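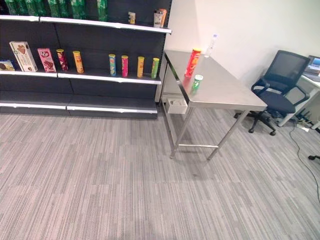
Ornau's planning software has been on my list of things to see since January, when a colleague came back from a trade fair full of it, so when the open day at Dremmont came up I booked a train before I had properly read the programme. I am very glad I did. The day was given over to software, meaning the planner, the perception work and the tools they use to find out why things went wrong, and most of the talking was done standing up. Much of it took place in a carpeted room with a dark grey shelving unit on one side and a steel table next to it, which will look familiar to anybody who has tried to build a shop in an office. The gap partway along the row of snack tubes on the middle shelf turned out to be a handy thing to point at, as the first question I asked was how the planner decides whether a gap is a place to put something or simply a place where it hasn't seen anything yet.

The answer took a good twenty minutes and a whiteboard, and I enjoyed every bit of it. Ornau keeps three kinds of space in its map: seen and full, seen and free, and not seen. Older versions lumped the last two together, and the arm would happily plan a path through the back of a shelf it had never looked at (we were shown a log of this, to some laughter). Now unseen space costs the planner something, and if the cost gets too high it asks for another look from a different angle before it commits. The map refreshes every 400 milliseconds, and I was told quite frankly that they would like it to be faster.

Shiny things

After coffee we moved on to perception, which is handled by a separate package called Utis. Anyone who has pointed a depth sensor at polished metal will know the misery. You get holes where the light is strongest, and now and then a second object hanging upside down below the first. A red can with a yellow lid, standing on that steel table with a soft red smear of itself under the base, is exactly the kind of thing Utis has to cope with. It fits the tabletop plane first and then throws out anything that appears to lie beneath it, and I thought that was sensible and pleasantly old-fashioned. One of the engineers said the idea came out of a paper from 1987, and I have been meaning to look it up ever since.

Clear bottles are a harder matter and they made no secret of it. Utis will often give a box for one, but with such a low score that the planner treats it as something to steer round. Cans on their sides are somewhere in between. They are found easily enough, but the direction of the lid matters for the grasp, and the label doesn't always help.
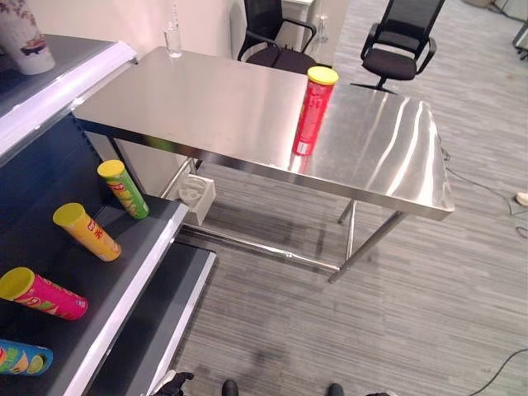 Replaying a bad grasp

The last session was my favourite, and I suspect I was the only visitor who stayed right to the end of it. Tillman is their replay tool. Every attempt is stored with its images, joint positions and the planner's reasons, and you can drag a slider back to the moment where it chose one grasp over another. Better still, you can change a setting there and run the planner again from that point. They keep 121 recorded failures as a test set, and a change to Ornau isn't merged until it has been through the lot. I asked whether I could have a go and was given a chair straight away. I managed to fix one case and break 2 others, all by nudging the same clearance value, and was told kindly that this is what most new starters do in their first week.

Getting there

Dremmont is an easy walk from the station if you ignore the signs and follow the canal. Lunch was soup and very good bread. Wear something warm, as the upstairs corridor where they hold the introductions is draughty. The next open day hasn't been announced yet, but they took our addresses at the door and promised to write.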